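The Ciko on the Top Shelf

Hélder Correia had wanted a Ciko since he was fifteen, and now there was one on the top shelf of a charity shop in Wollton, between a fondue set and a box of jigsaws, with a paper sticker on it that said 6.

"Six pounds?" he asked the woman at the till.

"Is it a calculator?" she said.

It was not a calculator! It was a tablet computer, the Frade Ciko, the one with the fold-out keyboard and the hinge that went all the way round, and he had once cut its picture out of a magazine and kept it inside his chemistry book until the paper went soft. He didn't say any of this. He paid with a ten pound note, forgot to take his change, and had to be called back from the pavement.

On the bus he held it on his knees in its plastic bag. He pressed the power button through the bag, just once, and nothing happened, which he had expected, and then he pressed it again.

The trouble with a Ciko was the charger. Frade had gone its own way with the plug – a flat, wide thing with a notch in the middle – and when Frade shut its doors the plugs seemed to vanish with it. He knew this because he had read every page anybody had ever written about the Ciko. There was a forum, still going, with 381 members, most of whom had not posted in years. Hélder had never posted at all. That evening he made himself a cheese sandwich, sat down at the kitchen table and wrote his first message.

"Hello everyone. I have a Ciko! Serial number ends in 2764. Does anyone have a charger?"

He read it through and took out the exclamation mark. Then he put it back in.
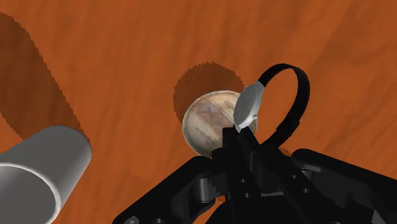 The first reply came before he had finished the sandwich. It was from someone who signed themselves Prodedico, and it said only: "Which hinge?"

He went and looked. There were two sorts, as any reader of the forum knew. The early hinge had a brass pin and the later one had steel, and the early ones were meant to be better, though they squeaked. He opened the keyboard out slowly beside his ear. It squeaked like a garden gate.

"Brass," he typed. "It squeaks beautifully."

"Then you've got one of the first 200," wrote Prodedico. "Don't oil it, whatever anyone tells you. I can post you a charger on Monday. I have a drawer of them."

A drawer of them! Hélder walked round the kitchen twice. He asked what he owed, and Prodedico said the postage would do, and a photograph of it switched on, if it did switch on. Some didn't. The batteries had been good for their day, but their day was a while ago, and a tablet left flat in a loft for that long might have nothing more to say to anybody.

He spent the weekend cleaning it. He used a soft brush for the keys and a cotton bud for the gaps, and he found a crumb under the space bar that he thought might be shortbread. The screen was better than he had dared hope, with one small scratch near the corner, and the back had the rubbery finish that had gone sticky on so many of them but hadn't on his. On the underside somebody had stuck a label with a name on it and then peeled most of it off. Only the end was left, a curly "-ette" in blue biro. Annette, he thought, or Paulette. He cleaned carefully round it.

His sister rang on Sunday and he told her all of it, the hinge and the brass pin and the drawer.

"And what will you do with it?" she said. "When it's going?"

He hadn't thought about that. His phone could do everything a Ciko could do and a great deal that it couldn't, and it did it faster, and it fitted in his pocket.

"I'll type on it," he said. "It's got a lovely keyboard."

"Type what?"

"Letters. I'll type you a letter."

"You could just ring me," she said, but she sounded pleased.
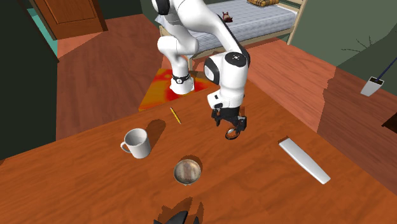

The parcel was on the mat when he got in from work on Wednesday, a small padded envelope with far too much tape on it. Inside were the charger, wound up tight with a rubber band, and a postcard of a pier. On the back it said, "Leave it in for a whole hour before you touch anything. I mean it. P."

So he left it. He plugged it in by the bread bin, where he could see it, and a tiny orange light came on beside the notch. He peeled potatoes. He put the potatoes on and took the bin out and came back and the light was still orange, and he wrote to the forum to say so, and three people he had never heard from before wrote back at once. One of them wanted to know exactly how orange.

"Quite a deep one," wrote Hélder. "Like marmalade."

"That's right!" said the man. "Mine was like that!"

When the hour was up he dried his hands, opened out the keyboard with its long brass squeak, and held down the button. The screen stayed black. He counted to five, and then he kept counting. Somewhere past ten it went from black to a very dark grey, and then the little Frade lantern came up in the middle of it, the one from the magazine, swinging gently from side to side as though somebody had just set it down.

"Oh, hello," said Hélder.

It asked him what language he would like. It asked him for the date, and he typed March 3, 2026, realised that was yesterday, and went back to fix it. Then it thought for a long time, with the lantern swinging, and opened on a page of somebody's notes. Bread, they said. Stamps. Ring Mum about the curtains.

He took the photograph for Prodedico, with the potatoes boiling over behind him. Then he pulled up a chair, started a new page and typed his sister's name at the top.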